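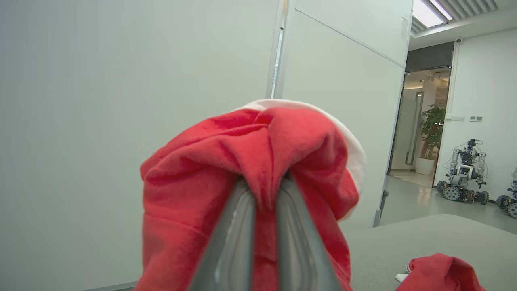 Figure 4. Gripper holding red fabric with a white trim band.

One race engineer at Druvthorpe objected that a pit stop is lost at the wheel nut, long before the driver releases the clutch, and that any model of stationary time should start there. The timing data from Certhorpe support this only in part. Of the 378 stops logged over 20 races, nearly all showed a longer delay at the rear axle than at the front. Wheel nut engagement explained the difference in dry conditions – in rain, the position of the car in the box had a larger effect.

4.2 Stop position

Stopping error was measured along the pit box from the painted mark to the front axle. Stops from six races were excluded where the Hekex timing loop had been moved between practice and the race. The Bansal correction was applied to the remaining 11 dry races and to the wet races separately. Double stops were treated as two events, with the waiting time of the second car removed before fitting.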